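Equipment Review: The Akance Hand-Held Gripper Set
Prepared for the Wurlow Robotics Club equipment shelf

The Akance set was purchased in September for the household manipulation project, in which students record everyday tasks by hand so that a robot arm may later be trained on the same motions. This review covers one term of use by members of the club. It is intended for advisors at other schools who are considering the same purchase.

The set contains two hand-held grippers, a charging dock, spare finger pads and a printed manual. Each unit is held by a pistol-style handle and closes by means of a trigger. Students who had previously worked only with the Hájek arm in the workshop needed one session to become comfortable with the tool. Younger members with small hands reported that the trigger requires a long reach, and the club has asked the supplier whether a shorter one can be fitted.

Construction is sound. The housing screws have remained tight, and the yellow fingers show no wear at the tips. The fingers are the best feature of the set. They are stiff enough to lift the edge of a folded garment and narrow enough to enter between two layers of cloth. Their bright color is also of practical value in the recordings, where reviewers must be able to see at once what the fingers are doing.

Laundry was chosen as the principal task for the term. Each student submitted a written plan stating which items would be handled, in what order, and where the finished stacks would be placed. Towels and plain shirts gave dependable results. Thin fabrics were more difficult, and several recordings were rejected when two layers were taken up in place of one.

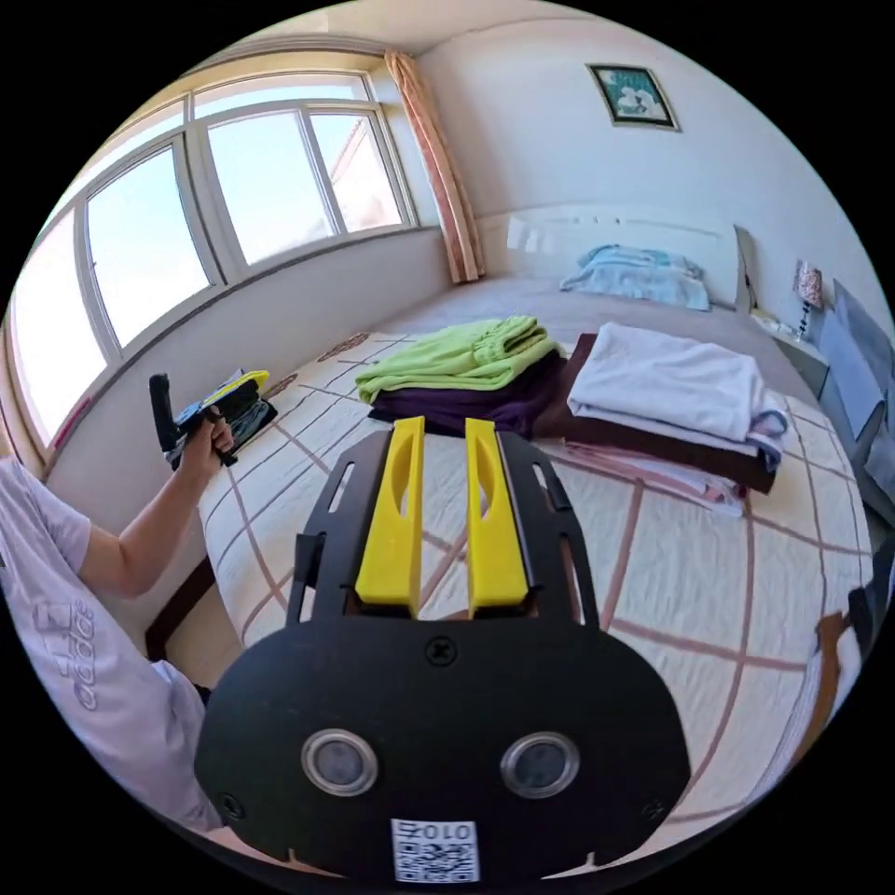
Can a student work with the set outside the school workshop?
Students may sign out both grippers for home sessions with written permission from a parent or guardian, and most of the club's recordings this term were made in that manner.

The club collected 336 recordings with the set over the term. A typical home session lasted nearly 30 minutes, after which most students reported tired wrists. Advisors should plan for regular rest periods. The weight itself is acceptable, but it sits toward the front of the tool, and this is noticeable when the arm is raised. A wrist strap is not supplied.

The accompanying software is the weakest part of the purchase. Recordings must be transferred by cable, and the transfer program gives no warning when a file is incomplete. The club lost 3 recordings before adopting the practice of checking every file on the same day. The manual devotes a single page to this subject and does not mention file length limits at all. Replies from the supplier's support office were courteous but slow.

For comparison, the club borrowed the Clanelberg training kit for a short period. The Clanelberg grippers are lighter and the software is considerably easier to use. The fingers, however, are softer and bent under the weight of a damp towel. For paper, cups and small containers the Clanelberg kit would be a reasonable choice. For cloth, the Akance set is clearly preferable.

The set is recommended for clubs with an advisor who is able to supervise file handling, and for students in grade nine and above. Clubs intending to enter the regional household robotics event should confirm with the organizers that hand-recorded material is accepted in their division. Spare finger pads should be ordered together with the set, as separate orders carry an additional shipping charge.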